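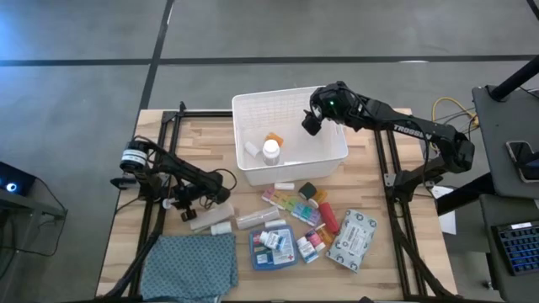
Floor tape around two-arm benches – what are your rules?

Sidthorpe Automation Forum > Good practice > Small arms and benches

benchwright
Posted 1st March
We're rewriting the bench rules at Vindham and I'd like to hear what other sites do. Bench is a wooden top inside a black extrusion frame, one arm on the left edge and one on the right, sorting medical bits into a basket. Pill bottles, tape, a weekly pill organizer, first aid kit, that sort of thing. Tape lines on the concrete.
Draft so far:
1. No hands over the top while either arm is powered.
2. Operator stays outside the tape during a run.
3. Cables tied back to the frame before the first run of the day.
4. Nothing hanging over the front edge of the table.
5. Phones off the side table.
Which of these would you drop?

tusotis_dave
Number 5. A phone on a side table is outside the frame and hurts no one. If you write rules people think are silly they stop reading the other four.

kettle_end
Disagree. A phone rings, you lean over to get it, and your elbow is inside the frame. We banned them in October and I wouldn't go back.

tusotis_dave
Then the rule is "don't lean in", and you already have that as number 1.

marlpit
Number 4 needs wording. Is the cloth part of the task? With a folded cloth over the front edge I'd want to know if an arm is meant to pick it up. If it is, write it on the task sheet as an exception. If it isn't, it comes off before you start.

benchwright
Fair. I'll put "unless listed on the task sheet".

gantry_lil
Your tape rule worries me more. Two lines on the floor don't make a zone unless somebody has written down what each one means. We had a line left over from an old layout and new starters kept treating it as the limit. Now every line is on the bench drawing or it gets scraped up.
I'd also add a speed cap. Ours is 15 per cent for any new layout, for the first 20 runs, then the supervisor signs it off.

kettle_end
20 runs is a lot for shifting pill bottles.

gantry_lil
It's a morning's work. The small round stuff is what rolls, so that's where I'd want the slow runs.

marlpit
Also say what a green light on a gripper means on your kit. People see green and take it as safe to reach in. Our sheet says no indicator on the arm counts as permission, only the isolator.

tusotis_dave
Agree with that one. Put it at the top.

benchwright
Going in as number 1. Phone rule stays for now – kettle_end's elbow point is enough for me, Dave can complain at the review. Will post the second draft when the Tipoki bench people have read it.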